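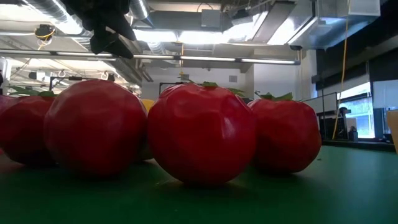 # Play Tomatoes, Large

The tomatoes are back on the shelf, and we're very happy about it! They were the first food we ever stocked at Plokley, they're still the one people pick up and turn over when they visit, and we went without them for most of the spring while Palel (who make them for us) sorted out a new batch of red. The new red is lovely. It's deep and shiny, it catches any light you put it under, and it goes almost crimson on the shaded side.

These are big tomatoes. They're the size of the ones you'd slice for a sandwich, and they're meant for pretend markets, classroom shops, prop kitchens, window displays and anyone who wants a bowl of red on the counter that won't go soft by Friday.

## The look

We've always liked that they don't try too hard. The skin is shaped in soft, flat facets with shallow dents between them, so a tomato looks a little bit carved when you get close and quite real from across a room. A perfectly smooth red ball reads as a ball. Give it a few dimples on the shoulders and people say "tomato" before they've thought about it.

The leaves are green and pointed and fan out from the stem on top. Set a tomato leaves up and you get the classic grocery-store look. Tip it toward the front of the shelf and you mostly see red, and a row with a mix of the two looks far more natural than a row where every stem points at the ceiling. Rosemarie Teuber taught us that one when she dressed our first window, and we've been tipping tomatoes ever since.

## Color and what to put under them

Green! Put them on green if you possibly can. A green tabletop, a green cloth, a sheet of green craft paper from the drawer, anything. Red on green is the oldest trick in the produce aisle and it makes even a small group look generous. They also do well on plain unpainted wood and on dark gray. We're less keen on orange or pink, where the red loses some of its punch, though a preschool in Brullham put theirs on a hot pink counter and the kids were thrilled, so what do we know.

A bit of yellow tucked in behind helps too. You only need a sliver showing between two tomatoes and the whole group wakes up.

Overhead light is kind to them. The finish is glossy, so you'll get bright spots along the top, and if you're taking photos for a menu board or a class newsletter you may want to move the lamp back or bounce it off a white wall. Daylight from one side gives you the facets at their best.

## How they come

- Sold in bags of 3, all the same style
- Artificial, for play and display
- Red with green leaves and stem
- Item number 241
- Spare leaf tops available in packs of 2

Sizes vary a little from piece to piece. We used to apologize for that and now we've come to like it, as real tomatoes aren't identical either. If you need a matched group for a shop window, put a note on your order and Bence Bognár in packing will pick through the bin for you. He enjoys it more than he lets on.

## In a play market

One bag is plenty for a home kitchen. For a classroom stall we'd go for three bags, partly so there's enough to fill a crate and partly because tomatoes are what everybody wants to buy. They're big enough that smaller children will use both hands, and that slows the shopping down in a good way: there's time to talk, ask the price, pay, and put the tomato in the basket before grabbing the next one.

Some things our customers do with them:

**Sorting by color.** Tomatoes, apples and strawberries all in one heap, then out into bowls. The apples cause arguments. Good ones!

**Lining up.** Smallest to largest, or front to back. The slight differences in size make this harder than it sounds, and older kids get quite serious about it.

**Order slips.** One child writes "tomatoes" and a number, another fills the bag. Negin Najafi, whose kindergarten class has had the same set for years now, uses little drawings in place of words at the start of the school year and swaps them out in April.

**Still life.** Art teachers, please have a look at these. The flat planes give beginners clear places to put light and dark, and nothing rolls off or wrinkles between one class and the next if you leave the table set up and mark the spots with chalk.

## Looking after them

Wipe with a soft cloth, a drop of dish soap if there's jam involved, and dry them before they go back in the bin. Please keep them out of the dishwasher. Don't use scouring pads or anything gritty, as that dulls the gloss and there's no bringing it back. Store them loose in a crate or a cloth bag with nothing heavy on top of the leaves.

If a leaf top gets bent, press it gently back into shape with your fingers and leave it overnight. If it's past saving, that's what the spares are for. They push on, and you don't need glue.

For window displays in strong sun, turn them every week or so. We haven't had a fading complaint about the new red yet, but it's early days.

## Goes well with

The **Takagi market crate** is the one we use in our own shop. It's low at the front, so you can see what's inside, and a bag of tomatoes looks properly at home in it. We also like the large lemons and the yellow peppers next to them, and the small onions for scale. If you're building a salad corner, the lettuce is back in October and worth waiting for.

## From people who have them

"Bought for my daughter's kitchen, and now one lives on my desk. I couldn't tell you why. It's a very cheerful object." (Grigore Vasiliu)

"We use them on stage in the market scene. The red carries to the back row, which our old ones never did. Please make an eggplant in the same style." (Benedito Figueiredo)

We've passed the eggplant request along, Benedito. Palel are thinking about it.

## Ordering

Add bags to your cart as usual. Schools and theaters can order on account, and we'll happily send a single tomato on loan if you want to check the red against your paint before you buy. Return postage is on us.

Page updated September 1, 2022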